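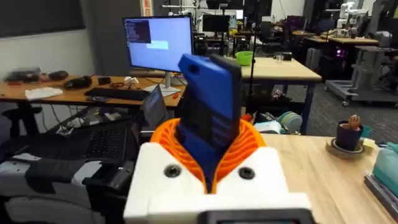

The Ranlow gripper at the Grulletthorpe workshop, seen from the wrist camera, with a flat blue object held upright.

Search this site Search Enter keywords

Visit report: Ranlow compliant gripper kit

Seo sells the Ranlow kit as a bolt-on gripper for small robot arms. It ships as a set of parts with a wrist camera, and the buyer puts it together. I spent most of a day at their workshop in Grulletthorpe in March to see the kit in use before we decide on an order for our own test cell. The visit covered assembly, grasping, the camera and the recording software, which is sold separately under the name Zudgate.

The workshop is one long room with a gray carpet, benches on one side and desks on the other. Demonstrations are run among the desks, with the usual amount of cable and office clutter. I prefer this to a cleared demo booth. Our own cell will not be tidy, and a camera that only works against a plain backdrop would be of little use to us.

The kit

The housing is 3D-printed in white. The fingers are orange, ribbed and flexible, and follow the familiar fin pattern: when the inner face meets an object, the ribs let the finger bend around it. The front of the housing has two screw holes, left and right. According to Seo these take the fixings for the front cover, and the cover has to come off to change fingers.

The full gripper costs $3,332 with the camera and $2,475 without it. Zudgate is licensed per arm and was quoted separately. A spare finger set is $225. Print files for the housing are supplied with the kit, so a cracked housing can be replaced in-house. Files for the fingers are not supplied. Seo says the finger material is sensitive to print settings and they would rather sell the part.

Assembly

I assembled one kit from the bag using the printed instructions. The order of steps is correct and the drawings are clear, apart from the cable route, which is shown from one side only. I had the camera cable on the wrong side of the bracket and had to take the bracket off again. The screws go into brass inserts, a sensible choice in a printed part that will be opened often. One insert sat slightly proud and stopped the cover from closing flush until it was pressed in with a soldering iron.

The adapter plate fits the wrist of the arms we own. For other arms the customer has to measure the flange and request a plate, with a lead time of several weeks.

Grasping

I was allowed to choose the objects. Flat rectangular items were of most interest, because they make up the bulk of our sorting work and are awkward for soft fingers. A soft finger wants a round body to wrap around. On a thin, rigid item it tends to touch along one line, and the item can pivot.

The kit handles this better than I expected at low speed. Held upright and gripped across its width, a flat item stays in place while the arm moves slowly. It does not always stay square to the housing. For picking into a bin a slight tilt is harmless. For inserting an item into a slot it would have to be corrected, either with a fixture or by a second grasp. Seo makes no claim of precision placement in its data sheet, and none should be assumed.

At higher arm speeds the fingers sway at the end of each move. The fix offered is a settling delay in the motion program. With the delay in place, cycle time suffers, and anyone comparing the kit with a rigid parallel gripper should include it in the comparison.

Round and irregular items gave no trouble. Finger wear is harder to judge in a day. The guidance is to inspect the ribs every 200 hours of operation and to replace the set when the base of any rib turns pale. I saw no test records behind that interval and have asked for them.

Camera

The camera sits low on the wrist and looks out along the fingers. The gripper takes up a large share of the view, by design: the fingers and whatever they hold are always visible, and the room fills the rest. Depth of field is long enough that desks and benches well behind the gripper can still be made out.

There is a drawback. A tall item in the grasp hides the area directly behind it, and that is often where the item is supposed to go. Seo recommends a second, fixed camera for placing tasks. It is not included in the price and the mount for it is not yet on sale.

Zudgate

Zudgate records the camera stream along with arm position and finger opening, then plays them back on one timeline. Starting and stopping a recording takes one key each. Export worked on the first attempt. Labels have to be typed by hand for every recording, with no way to reuse the previous one, and this will be tedious over a long series. The finger opening is logged as motor position only. There is no force value, since the kit has no force sensor.

Points still open

Test records for the inspection interval.
Price and date for the fixed camera mount.
Whether the finger sets from different batches are interchangeable without recalibration.
A second drawing for the cable route.

Recommendation

One kit with camera, two spare finger sets and a single Zudgate license, for trial on the sorting task only. The slot-loading task should stay on the present rigid gripper. A larger order can wait until the wear records have arrived and the trial unit has passed its first inspection.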